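Demby Open Day: The Kitchen Table Session

Gallery and notes

Posted by Yabsira Gudeta

Demby opened its Hirlow location to visitors on February 5, 2023. The upstairs rooms had the usual things: posters, a talk, and a mobile base driving back and forth in the hallway. The part people asked me about afterward was the kitchen, so this page is mostly about the kitchen. I was there for most of the day, first as a visitor and later holding a gripper myself.

The kitchen session belongs to a project called Trekier. The idea is to teach a robot arm ordinary household jobs by having people do those jobs with the same kind of gripper the arm will use. A person holds the gripper by hand and works with it at the table. A camera on the tool records what the fingers are doing. There is no arm in the kitchen during this part. The arm comes later, in another room, and it works from the recordings.

Fifty-one people signed the sheet for the kitchen. Groups were kept small, since the kitchen and the room next to it are normal household size. Each group got a short talk and then watched a demonstrator work through several tasks. After that, anyone who wanted to could try.

At the table

The table stands in the room outside the kitchen doorway, with a plaid cloth on it that has big outlined stars in pink, blue and orange. One of the kids in our group wanted to know if the stars were targets. They aren't. It is just a tablecloth, and the staff said they change the cloth from one session to the next so that the recordings don't all have the same background.

The first task was utensils. The demonstrator takes one item out of a cutlery holder, lays it down on the cloth, picks it up again and puts it back in a compartment. It sounds like nothing. Then you try it with two stiff fingers and no sense of touch, and it takes a while. Spoons want to turn as soon as they are lifted. Chopsticks are worse. A pair standing close together will come up together unless you get one finger between them, and the fingers are wide.

The holder itself is a cheap plastic one with the product label still on the front. The person giving our talk said they buy things like this at a regular store and use them as they come.

Gripper open in front of the cutlery holder, with spoons and chopsticks standing in it. The pads on the fingertips are blue, and the bracket on the left has "GenRobot" printed on it.
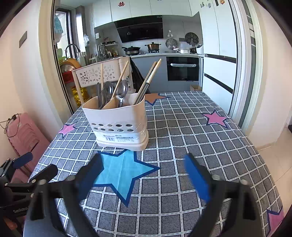 Brushes and other long handles

The second task was long-handled tools. We were told these are used early in training, as a handle gives a person a lot of places to grab and most of them are bad. Grab too low and you are in the way of the brush head. Grab at the very top and the whole thing swings like a pendulum. The demonstrator went for the middle, closed the fingers slowly, waited a moment, and then lifted straight up.

Waiting before the lift was something they kept coming back to. People who are good with their hands tend to grab and lift in one motion. On a recording that makes it hard to tell where the grasp ends and the lift starts. So there is a rule: close, pause, lift. The same goes for putting things down -- lower, pause, open.

Some of this work is done with two grippers. One can hold an item while the other steadies a basket or moves something out of the way. It looked easy when the staff did it. When I had one in each hand I kept looking at the wrong one.

Brush task at the same table, with the handle upright between the blue pads and the round head down in the slatted drying basket. A second gripper, marked "D," comes in from the right.
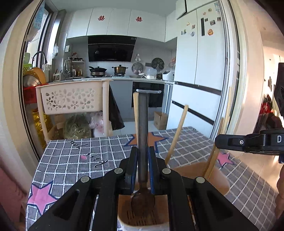

When it was our group's turn, the rules were simple. Stand where you are comfortable. Keep your free hand away from the fingers. Move at the speed you would use if you were carrying something full. If you drop an item, leave it where it landed until the recording has been stopped, then reset the table and go again. Drops are kept. The staff said a dropped spoon is useful as long as it is marked as a drop.

I did the spoon task first. My first try was slow but it worked. On my second try I squeezed before the fingers were lined up and pushed the spoon deeper into its compartment, so I had to back off and come in from a different angle. I was told that was fine too. The handle of the gripper is lighter than I expected, and the fingers follow your squeeze closely, so after a few minutes you stop thinking about the tool and start thinking about the spoon.

My wrist did get tired. With your bare hand you can reach around an item by bending your fingers. The gripper can't do that, so your wrist and elbow have to do it all. The regular demonstrators take a break after each block of tasks, and I can see why they do.

What the staff told us

I wrote down some of the answers from the question time. These are in my words, from my notes.

Why a real kitchen? Their first recordings were made on a bare bench, and an arm trained on them did well at the bench and poorly anywhere else. Moving to a lived-in space, with a stove and a refrigerator and jars in the background, was the main change in the project. They now rotate through several homes and one office break room. The longest run so far was in August, at a place called Ejigu House.

How many recordings does it take? The utensil set stood at 543 recordings the morning of the open day. They would not give a number for when it will be done. They stop when new recordings no longer change how the arm behaves, and that is different for every task.

Are visitor recordings used? Only if you signed for it, and only after somebody has gone through them. Mine were offered back to me to look at before I left. I watched one and signed.

Why not have the arm practice by itself? They do some of that as well. It is slower to set up and somebody has to stand by the stop button. Two people with hand-held grippers can cover a lot of tasks in an afternoon, and they can carry all the gear in one bag.

Does the arm do what the person did? Not exactly. It comes up with its own motion from many recordings of the same job. The clip we were shown had an arm taking a spoon from a holder and laying it on a tray. It made one poor approach, pulled back, and got it on the next. The clip was at normal speed and the staff said so before anyone asked.

Practical notes for the next one

Demby plans to hold the kitchen session again. The sign-up sheet will be at the front desk the same as before, and the groups will stay small. A few things to know if you are going:

Wear short sleeves or roll them up. Loose cuffs get between the fingers.

Left-handed people are fine. The grippers can be held in either hand.

Children can try the spoon task with an adult standing next to them. The brush task is harder for them on account of the height of the handle above the table.

There is one chair at the table. Most of the session is standing.

The full session runs two hours with the talk. You can leave after the demonstration if you only want to watch, and several people in our group did.

Parking is behind the building. The side door is the one that will be open.

Questions about the project should go to the Trekier desk at Demby. If you were at the open day and want a copy of either picture, write to me through the contact page and I will send the full-size file.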